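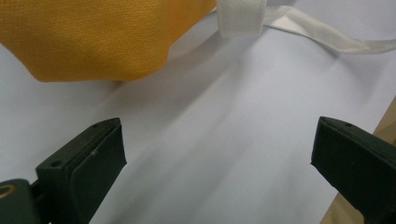
The Strap Incident, and What We Are Doing About It

Readers of the last newsletter will remember that we promised good news about bag handling. There is news.

The bag task at Lirnine is the one that was supposed to be easy. A gripper picks up a cloth shopping bag by its handle, lifts it, and hangs it on a hook. People do this every day while talking on the phone. Our Castillo gripper had managed it well enough in the first week to make everyone unbearable, with 711 clean lifts out of 745 tries, and somebody put the figure on the whiteboard in large writing. It has since been rubbed out.

The trouble came during an unattended run. The fingers closed on a handle strap as planned, but the strap had a twist in it and went in edge first. Part of it slid past the pads and down into the gap behind the left finger, where the moving parts live. The controller felt some resistance, decided it had a very good grip indeed, and began to lift. The bag came up. So did the paper covering the table, a box of spare screws and the end of a sensor cable that should have been clipped down and was not. The arm carried all this towards the hook with great confidence and let go on cue. The strap, being jammed, did not.

What followed was a retry. Then another. The software is written to try again if the bag is still in the hand, and the bag was very much still in the hand. It shook its load over the bench for over 200 seconds before the motor got warm enough to trip its own cut-out. The emergency stop was in perfect working order throughout, on a wall, in a room with no one in it.

No one was hurt. One finger was bent at the mount, the sensor cable is beyond saving, and we are still finding screws. The bag was fine. Zimska, who supplied the bags, have been told and were very nice about it.

We have been through the logs, and the fault is really several small ones that met. The grip check looked only at force, so a jam and a good hold gave much the same reading. There was no limit on retries, a line having been left out in the tidy-up we did before Christmas and were rather proud of. And straps are awful. A flat, slightly shiny ribbon lying across a pale surface gives the vision system very little to go on, and a twist in it changes its apparent width from one end to the other, so the planner can pick a point that looks like the middle of a nice flat band and is really the edge of a thin one.

As of this week the following applies to both benches:

Retries are capped at 3, after which the arm opens, backs off and waits for a person.

The grip check now compares force with finger position. If the fingers say they have stopped wider or narrower than a strap ought to allow, the lift is called off.

No unattended runs with anything that has a strap, cord, ribbon or drawstring. This includes aprons. Yes, we know about the aprons.

Cables are to be clipped before power goes on, and whoever starts the run signs the sheet to say so. The sheet is on the door, next to the old sheet, which had no signatures on it either.

A guard for the gap behind the fingers is being made by Akden and should be fitted by May. Until then, please keep your own sleeves, lanyards and scarves well out of reach of the gripper, even when it looks idle. It can be waiting between attempts, and it looks exactly the same.

The replacement finger is on and has been checked for alignment. Attended bag trials have started again at half speed, with the fingers held wide until the strap position has been confirmed by whoever is at the bench. It is slow going. If you are down for a shift and have not yet read the new stop procedure, it is two pages long and there are copies by the kettle.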